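Butside opens a free immigration help desk, and the line was out the door
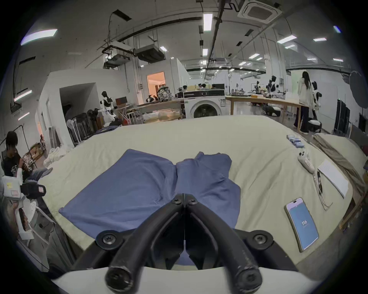 A blue garment, partly folded, on a cream-colored padded cover.

The town of Butside now has a walk-in desk for people working through green card, work permit and citizenship paperwork, and the first morning went better than anyone on the staff had dared to hope. The doors opened at 9 a.m. By noon the team had seen 60 people, and more were still waiting on the stairs with folders under their arms.

The desk is run by Lostari, the legal aid group that has been giving evening talks on immigration law in the area for years. It takes up the old travel agency on the ground floor of the Mahrous building, across from the bus station, so people coming in from the farms and the packing plants can get there without a car. Advice is free. Applicants still pay the government's own filing fees, but the staff will check whether someone can ask for a fee waiver and help fill out the request.

"I've wanted this for so long," said Mounir Lahlou, the attorney in charge. "People were driving two hours each way to ask a question that takes ten minutes to answer. One woman this morning had carried the same form in her purse since last spring. She left with it finished!"

Lahlou came through the system himself, first on a student visa and later through a job, and he talks about forms the way other people talk about baseball. His favorite part of the new setup is the document check. Before anything is mailed, a second person reads the whole packet for missing signatures, old form editions and translations that lack a translator's statement. Last year Lostari helped with 648 applications out of a borrowed room at the library, and 355 of those were for citizenship.

The new space has room for far more. There are private rooms for family cases and asylum interviews, a children's corner, and a long table where people can work on simple renewals with someone nearby to answer questions. Interpreters are on hand in Spanish, Arabic and French, with other languages by phone.

Local employers have been paying attention too. Navasport, which makes team uniforms at its plant north of town, is giving workers paid time off to visit the desk. Lahlou said he would love to see other companies copy the idea, and he has already written to several of them.

Citizenship classes start in March, in the upstairs meeting room. They meet in the evening and cover the civics questions, the reading and writing test, and a practice interview. Each class is limited to 15 people so that everybody gets a turn to speak, and the first one is nearly full. A second will be added if there is enough interest.

Walk-ins are seen from 9 a.m. to 4 p.m. on weekdays. Bring a photo ID, any letters you have received about your case, and copies of anything you have already filed. Anyone with a court date coming up should say so at the front counter and will be moved ahead in line.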